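Le reprisage

Le reprisage, c'est l'art de refaire un bout de tissu là où il n'y en a plus. J'ai longtemps confondu avec le raccommodage, qui est le terme large : poser une pièce, recoudre un ourlet, fermer une couture qui a lâché, tout ça c'est raccommoder. Repriser, c'est plus précis : on tend des fils dans un sens, puis on en passe d'autres en travers, dessus, dessous, et on finit avec un petit carré de tissage au milieu du talon de chaussette.

Le mot viendrait simplement de « reprise », au sens de reprendre l'ouvrage. On trouve aussi « ravauder », que ma grand-mère employait avec une nuance de reproche (un vêtement ravaudé était un vêtement mal repris) et qui s'est à peu près perdu, sauf chez les gens de mer pour les filets. Et puis « stoppage », à ne pas mélanger avec le reste : le stoppage refait l'armure exacte du tissu avec des fils prélevés dans un ourlet. C'est un métier, et je n'y touche pas.

Matériel

Il faut une aiguille longue à bout rond pour la laine, une pointue pour le coton tissé serré, du fil un peu plus fin que celui du vêtement, et quelque chose de dur à glisser dessous. Chez nous c'était un œuf en buis. Il existe des champignons à repriser, des boules, et j'ai vu des gens très habiles se servir d'une ampoule ou d'une louche ! Le champignon tient mieux en main, à mon avis, mais l'œuf va plus loin dans la pointe des chaussettes d'enfant.

Côté fil, la laine à repriser se vendait autrefois sur de petites cartes, souvent avec un brin de nylon pour la solidité. Les cartes Zernard que je garde dans une boîte à biscuits sont dans des bruns et des gris impossibles à retrouver aujourd'hui – je les économise de façon ridicule. Pour le coton, un mouliné dédoublé à 2 brins suffit presque toujours.

Technique

On commence bien avant le trou, dans la partie saine, par des lignes de points devant serrées qui montent et qui descendent. Au bout de chaque rang on laisse une boucle minuscule, qui donnera du jeu au premier lavage. Arrivé au trou, on le franchit d'un seul fil tendu sans tirer. Ensuite on tourne l'ouvrage d'un quart et on tisse. Le défaut classique du débutant (le mien pendant des années) est de serrer comme si on fermait un sac : ça fronce, ça fait une bosse, et la chaussette repart au fond du tiroir.

Sur le jersey, il vaut mieux la reprise en mailles, qui imite le point du tricot et reste élastique. Elle demande de la patience et une bonne lampe. Pour les draps, on reprisait volontiers à la machine, pied levé, en allers-retours. Ma vieille Arai le fait encore très bien, avec un bruit de batteuse.

La reprise visible

Depuis quelque temps on reprise aussi pour que ça se voie, en moutarde sur du bleu marine, avec des bords francs. L'atelier Drorstead, où j'ai suivi deux hivers de cours, avait réuni pour son exposition de janvier plus de 340 pièces reprisées, des torchons surtout, et quelques pulls où il restait davantage de reprise que de pull. J'y ai passé l'après-midi entier. Les puristes râlent un peu, mais une reprise jaune bien tissée est aussi solide qu'une reprise ton sur ton et beaucoup plus facile à surveiller.

Entretien

Un lavage doux, à plat pour les lainages, et un coup de fer à la vapeur sur l'envers. Si un fil sort, on le rentre à l'aiguille, on ne le coupe surtout pas.
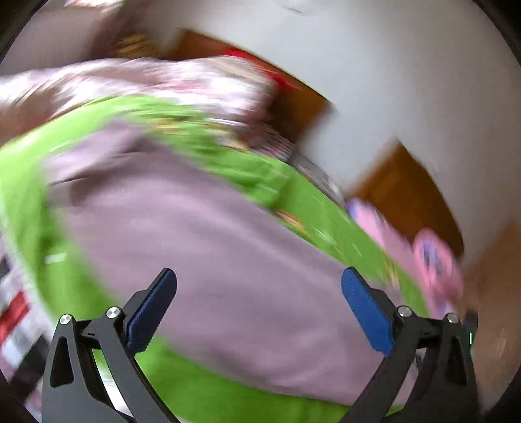 Pour le jersey fin, je conseillerais quand même de passer un fil de bâti tout autour du trou avant de commencer, sinon les mailles filent pendant qu'on travaille et on se retrouve avec le double à reprendre. Et l'œuf en buis, oui, mille fois oui, le mien a servi à trois générations et il glisse mieux que tous les champignons que j'ai achetés depuis. – Onex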